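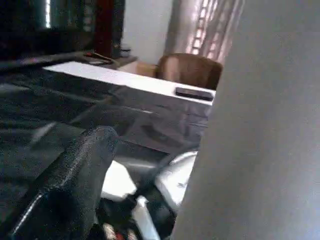

Turning a small table over to refit its legs

Contents
Before you start
Covering the worktop
Turning the table
Removing the legs
Checking the plates
Refitting
Standing it up again

Before you start

This guide covers light white tables with screw-in legs, of the type sold by Petkov and several others. Each leg ends in a threaded stud, which runs into a metal plate fixed to the underside of the top. Tables with legs held by corner brackets and wing nuts need a different method and are covered on a separate page.

You will need a sheet large enough to take the whole top with a margin, a divided tray for small parts, a screwdriver that fits the plate screws, a dry cloth, a stiff brush and a pencil. Masking tape is useful if the legs are to be stored. No glue is used at any stage.
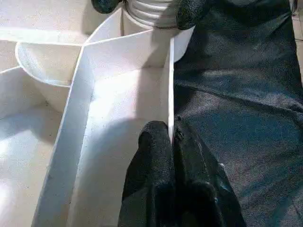

Reading time: 3 minutes
Written by Stojan Kelmendi for Zindness Home Notes

A tray with fixed walls is better than a saucer or a jar lid. Screws from one plate tend to have worn to that plate, and mixing them can leave one short screw in a hole that needs a long one. Give each plate its own compartment and keep one spare for anything you find loose. If the tray has fewer compartments than the table has plates, work on one plate at a time and finish it before opening the next. A tray with tall walls can be carried without the contents jumping across, but check the corners before you put it away. Washers settle there.

Covering the worktop

1. Clear the surface you intend to work on and wipe it down. A single grain of grit under a painted top will leave a mark when the table is rotated.

2. Lay the sheet out and pull the largest folds towards the edges. Small creases do no harm. A fold with several thicknesses in it will act as a pivot and should be flattened.

3. Let the sheet hang over the front edge. The overhang protects the rim of the table as it is lifted on and off. Dark sheeting has one further advantage - white plastic caps and bright screws are easy to find on it.

If the only suitable surface is the floor, put a folded blanket under the sheet, especially on tile.

Turning the table

4. Hold the table by the rim of the top at opposite sides. Do not lift it by the legs, as this loads the studs sideways.

5. Tip it on to one edge, pause, and lower it until the top is face down. With a helper, agree the direction first.

6. Slide the top in from the edge of the worktop until all of it is supported. Slide the sheet and the table together. Dragging the table over the sheet will scuff the finish.

Removing the legs

7. Number each leg and its plate in pencil, on the underside where it will not show.

8. Grip the leg low down, close to the plate, and turn it anticlockwise. The first half turn is usually the stiffest. If the leg will not move, hold it with a rubber glove. Do not use pliers on a painted leg.

9. Support the leg with the other hand as the thread runs out. On the Petkov tables I have measured the stud is almost 40 mm long, so there is a good deal of turning to do after the leg first feels loose.

10. Lay the removed leg flat on the sheet, beside the top. A leg stood on end will fall over sooner or later, and the stud is the part most likely to hit the table.

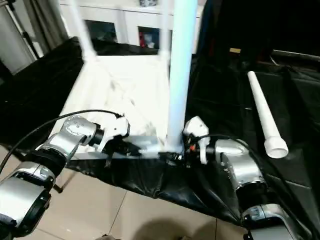 Remove the remaining legs in the same way, working across the table from corner to opposite corner. The order makes no difference to the threads, but it keeps the top from rocking on the sheet while you lean on it. If only one leg is giving trouble, the others can stay where they are and there is no need to disturb them.

Checking the plates

11. Try each plate screw by hand. A screw that turns without tightening has stripped its hole. Take it out, put it in the compartment for that plate, and look into the hole with a torch.

12. Fill a stripped hole with a sliver of softwood, cut flush, and refit the original screw. Longer screws are not a safe substitute. The tops on these tables are thin and a longer screw can come through the painted face.

13. Brush out the plate threads and wipe the studs. Grey smudges on the underside are usually metal dust and come off with a damp cloth. Scratches in the paint on this face can be left alone.

14. Check that the foot caps are seated. A cap that has worked loose on one side will make a sound table wobble, and it is often mistaken for a bent stud.

Refitting

15. Start each leg with the fingertips only. It should run in freely for several turns. If it binds at once the thread is crossed, so back it off fully and begin again.

16. Bring all the legs to a light stop, then go round a second time and nip each one up. Hand tight is enough. A leg forced beyond that point will lift the plate from the wood.

17. Sight across the legs from one side. A leg that leans when fully home points to a plate that is not flat, in which case return to step 11.

Standing it up again

18. Draw the table and sheet towards you until the rim is just over the edge of the worktop, and tip it back the way it came.

19. Set it down on all its feet together. Lowering it on to two feet and letting the others drop is the commonest cause of a loosened plate.

20. Press on each corner in turn. If it rocks, move the table to another part of the floor before adjusting anything, as the floor may be at fault.

Retighten the legs by hand after a month of use, and again whenever the table has been moved between rooms.

Related pages
Wing nut legs: the Evonham bench
Replacing foot caps on Cestalel stools
Storing table legs over winter

Page viewed 2,393 times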